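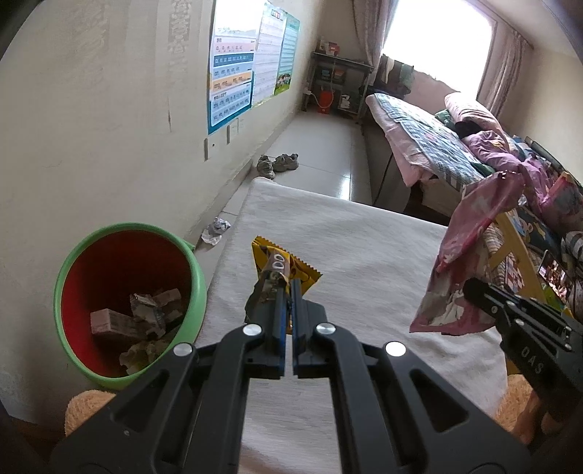
Rennie wrote back that the jaws on the Peveck shut crooked until step 3 was done twice, so do it twice.

## 4. Setting the jaws

1. Lay the gripper on a flat surface with the jaws open.
2. Slacken the pivot screws on both arms by a quarter turn.
3. Close the jaws slowly by hand. Look for an even gap from root to tip, then tighten.
4. Try them on a light, crinkly wrapper. Lift it 20 mm and hold for 9 seconds.

**Note:** If the wrapper slips, go back to step 2.

**Caution:** Keep fingers clear of the linkages while closing. Do not use thread lock before section 5.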